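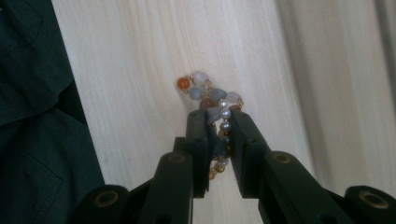
The Lamrani Granary is a performance hall and arts center in Grukstead, built inside a former grain elevator on the town's old rail siding. It is best known for its round main stage, which sits at the bottom of what used to be the largest storage bin, and for the extraordinary way sound travels up its curved concrete walls!

History

The elevator was put up by the Lamrani milling family to serve farms along the Caltis River, and at its height it stored grain for nearly every grower in the county. Milling moved away, the siding closed, and the building stood locked for many years. Pigeons had the run of the upper floors.

Its second life began with Adel Tawfik, a set designer who had grown up within sight of the bins and never stopped talking about them. He persuaded the Dakico Theater Company, then performing in a school gym, to stage a single night of choral music in the main bin. The singers found that one held note would hang in the air for several seconds, and the company decided on the spot to look for a lease. The hall opened on 21 Feb 2019 with a new piece written for voices and brass.

Design

Architect Abdelghani El-Sayed kept as much of the raw concrete as he could. The main hall seats 600 on steep rings of benches, with the stage in the center and 4 doorways cut through the bin wall for performers and audience alike. Heavy felt curtains can be lowered from the roof to calm the echo for spoken drama, then raised again for music, and watching them travel up the walls before a concert is a small show of its own.

Two smaller bins hold a rehearsal room and a gallery. A steel walkway joins them at the old conveyor level, with a splendid view over the river. 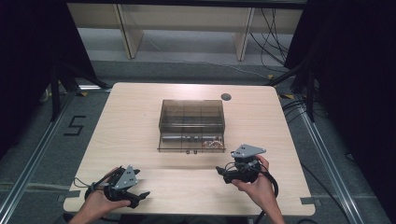 The workshop wing occupies the former weighing office and is used by the costume and props departments as well as by the public on open days. It has a relaxed, practical character that contrasts nicely with the grandeur of the main hall. Small parts are kept in clear plastic organizers with divided compartments, like the smoky-brown one on the wood-grain table, and larger pieces go on racks along the corridor.

Programming

The resident company stages 2 large productions a year, and the rest of the calendar is wonderfully mixed: chamber music, puppetry, dance, poetry and the occasional silent film with a live band. The September festival fills every bin at once and draws about 4000 visitors, many of whom come by boat from farther down the Caltis.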